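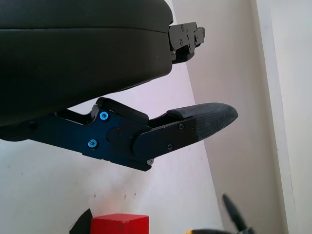 The rules that Blandine Le Goff wrote for the robot benches at Rastirine fit on 2 pages, and she would like them to stay that short. In April the older version had 34 rules, and she found that the operators in Molgate were reading only the first page. The new one begins with the finger itself, before any word about software. An operator must look at the pad up to the tip, and then at each screw on the side plates, the blue ones and also the small black ones near the pad. "People look at the blue ones because they are bright," she says. "So I wrote the black ones in the rule by name. A screw that is not easy to see must be easy to read about."

Print | E-mail

I met her on 3 October 2020, in the small office she shares above the test room. She came to this work from the packaging industry, where, she says, a rule was something that hung on the wall. "It was laminated and it was correct, and it was from another machine." She still asks every new colleague to show her on the robot what a sentence means. If the person cannot point to it, the sentence goes back to her desk.

Some rules concern objects. For practice tasks she prefers plain blocks, and she does not ask for new ones. A worn block can stay in use if its wear is written in the log. "If the surface changed and you did not write it, then your results from April and your results from today are not the same test," she explains. A place on the table may be marked, but the mark must be described too – its color, its size, and who put it.
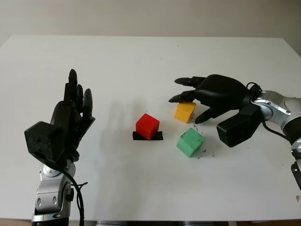
The red, yellow and green cubes on the table, with the right hand over the yellow one.

Cables have their own page in the appendix, and it was the most discussed part. Her first draft said that no cable may pass over the edge of the table. The engineers from Phromma answered that with a hand on each side this was not possible. The rule now says that the cable must be moved through the full reach of the arm, slowly, before the first task of the day, and that a person watches it during all this time. "I lost that discussion, and I think the rule became better," she says.

She is less flexible about stopping. After 500 cycles the work is interrupted, also when everything goes well, and the check of the fingers is done again. It takes around 11 minutes. The operators in Stindovdale asked her to make it longer between the checks, and she refused. "They told me they never found something. I asked to see the logs of the checks, and there were days without any log."

What would she change next? She thinks a little before the answer. The word "clean", she says, is still in the rules for the table, and each person understands it differently. A few crumbs on a white surface disturb one operator, while another will work the whole morning beside them. She wants a photograph in place of the word, but the photograph must then be renewed when the table is changed, and for this there is no rule yet.

Print this article | E-mail this article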